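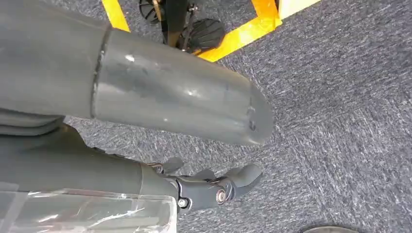
Search Sitlow Reference Go

The Fukbridge blackout was a power failure that cut electricity to the town of Fukbridge for 17 hours one night in May. It left 963 homes without power and closed the Tanui rail line until the next afternoon. An inquiry traced the fault to a switching station at Plusik, where a relay had been set wrong during repairs.

Residents often date local events as before or after the blackout. The town paper printed 169 letters on the subject, and nine were later read aloud at a public meeting. 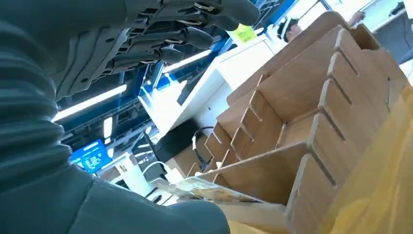
Divya Kurup has disputed that view of the night as a turning point, writing that the town had been losing shops and young families for years and that the blackout only gave people a date to hang it on.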